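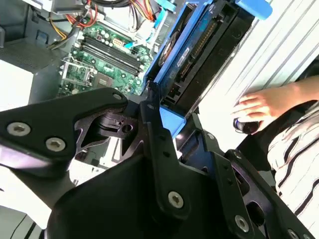

Disassembly Technician, Desktop Computers (full time, Wikmont site)

Jobs > Operations > Hardware Recovery > Disassembly Technician

Tesia recovers parts and materials from retired office computers. The Wikmont site receives desktop towers on pallets, opens them, removes the parts that can be tested or resold, and sorts the remainder by material. We are hiring 2 technicians for the disassembly line. Both positions report to Bernd Albers, line supervisor, and start in July.

Scope of work

The technician works on tower cases laid on their side with the side panel off and the interior facing up. Most of the current intake is one family of office machines with sheet steel chassis, green motherboards, and blue plastic at the points meant to be released by hand. Hard drives sit in plastic caddies and come out with the caddy. Screws are used mainly on the power supply, the board, and the heatsink bracket, depending on the model.

A typical unit is processed in this order:

1. Match the unit to its intake ticket in Lu, our inventory system. Report any mismatch before opening the case.
2. Disconnect the data and power leads at the drive. Pull on the connector body, never on the cable.
3. Release the drive caddy and remove the drive. Scan the drive label and place the drive in the locked tray.
4. Remove expansion cards, if fitted, then memory.
5. Remove the heatsink. Twist slightly before lifting if the compound has set.
6. Open the socket lever, lift the processor straight up, and place it in a clamshell.
7. Disconnect the main power lead from the board. Press the latch fully before pulling.
8. Remove the power supply and keep its cable bundle attached.
9. Remove the motherboard. Inspect the capacitors for swelling or leakage and record the result.
10. Remove front panel leads, loose brackets, and clips. Sort plastic from steel.
11. Close the ticket.

The order can change for a damaged unit. Steps 1 and 3 cannot be skipped or moved later in the sequence. Drives are customer property until the erasure record is signed, and an unscanned drive stops the line until it is found.

Volume and quality targets

The line handles almost 400 towers in a normal week across both shifts. New technicians are not measured on speed during training. After training, performance is reviewed on the following:

- Sockets with bent pins or contacts after processor removal
- Broken latches on memory slots and power connectors
- Torn or stretched data cables
- Tickets closed with missing part records
- Parts placed in the wrong bin

Cable damage is the most common fault in our records. The power wires on these machines cross the middle of the case between the supply and the drive area, and a caddy pulled at the wrong angle will catch them. Data cables are often routed across the board and should be moved clear before anything is lifted out. 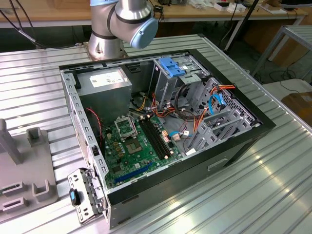

Applicants should be comfortable with repeated fine work inside a confined steel case. Edges on perforated sheet metal can be sharp, and cut-resistant gloves are supplied in all sizes. Some technicians prefer to remove the glove from one hand when handling processors. This is permitted with a grounded wrist strap and only for that step.

Requirements

- Able to identify the main parts of a desktop computer on sight, including socket, memory slots, expansion slots, power supply, and drive connectors
- Steady use of hand tools, including hex and Torx drivers
- Able to read small printed labels, with correction if needed
- Able to lift a complete tower to bench height
- Able to write a short, clear fault note in English
- Prepared to pass a background check, as the job involves customer storage media

Useful but not required

- Previous work in computer repair, electronics assembly, or recycling
- Experience with more than one generation of processor socket
- Familiarity with static control procedures
- Forklift or pallet jack certification

No degree is required. We do not ask for repair certificates, and holding one does not replace the bench test described below.

Hours and pay

The week is 40 hours. The early shift starts at 6:30 a.m. and the late shift at 2:45 p.m. State in your application which shift you can work. We cannot promise a later change between shifts. The pay range is sent to every applicant before the bench test. Safety shoes are reimbursed once a year on receipt. The site is a short walk from the Litusport bus terminal, and there is free parking behind the loading dock.

Training

Training takes 46 hours and is paid at the full rate. It covers static control, safe handling of drives and batteries, use of Lu, and supervised disassembly. Ntombi Ndlovu runs the bench portion. Trainees start with units already marked for scrap, where a broken latch has no cost, and move to resale units once the trainer signs the checklist. The coin cell on the motherboard is treated as a battery and goes in its own container, including on scrap boards.

Selection

Applications are read by Mohsin Rajput in the order received. Suitable applicants are invited to a bench test at the Wikmont site. The test uses one complete tower. You will remove the drive, memory, processor, and power supply, then fill in a paper copy of the part record. Tools and gloves are provided. There is no time limit, although most people finish within the hour. Candidates may ask questions during the test, and asking is not marked down.

A short interview with the line supervisor follows on the same visit. Bring photo ID.

How to apply

Send the following to the hiring desk, marked "Disassembly, Wikmont":

- A resume of one or two pages
- Your preferred shift and earliest start date
- A few lines describing a piece of equipment you have taken apart and what was difficult about it

A cover letter is not needed. Do not send scans of ID or bank details at this stage. If you need changes to the bench height, lighting, or seating for the test, contact Guilan Long in advance so that a bench can be set up.

Questions about the technical content of the work can be sent to Jianguo Xiao, process engineering. Agencies are asked not to reply to this posting.

Contact | Privacy | Accessibility | © Tesia Hardware Recovery | Back to top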